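3.2 Residue on the writing surface and tray

The boards were inspected after ordinary use, without prior cleaning. Two kinds of mark were recorded separately: diffuse smears, which change the tone of the surface over a wide area, and discrete specks or scuffs. Marks on the tray and on the wall below were logged in the same way, as staff tend to wipe the board and leave the rest. Glare from ceiling lights was noted but not scored. 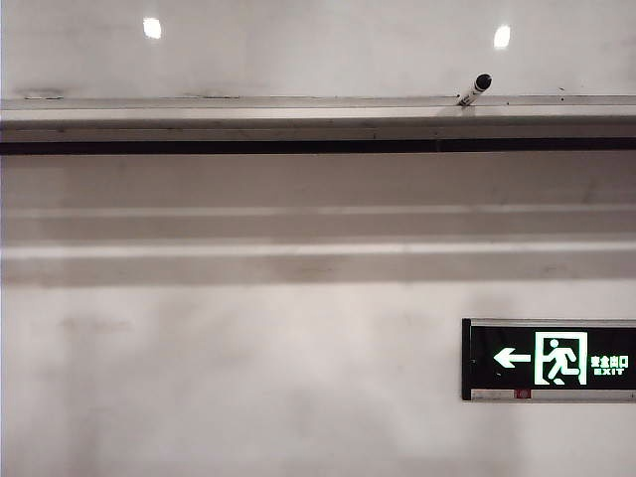
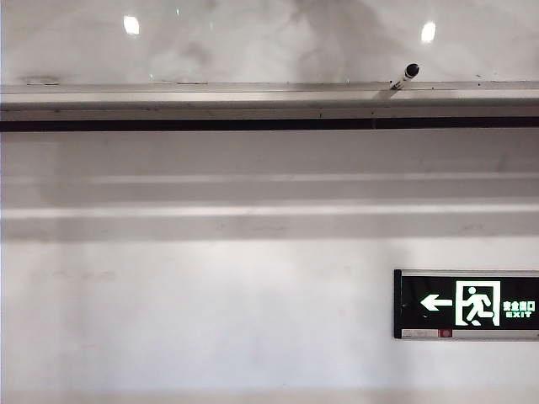
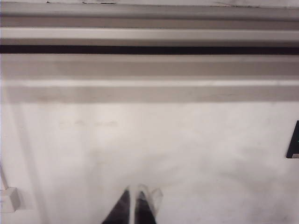
Figure 2. Pale surfaces at one station. The first two views show the glossy upper surface, the metal ledge and a capped marker with a white barrel.

Stelios Karagiannis
Corresponding author, Surface Care Group, Hedach

Smears were harder to grade than specks. On a glossy finish a reflection may be taken for residue -- the grey patches in the second view are a case in point -- and both graders were asked to leave doubtful areas unscored. Specks and scuffs on the ledge gave less trouble. Faint greyish marks on matt white areas, such as the short row in the third view, were entered as "unidentified" where they could not be read as writing.

Of 3000 grid cells laid out across the Tillden rooms, 2952 were scored by both graders. The remainder were set aside and do not enter the totals in Section 4. Grading was repeated in September using the same sheets.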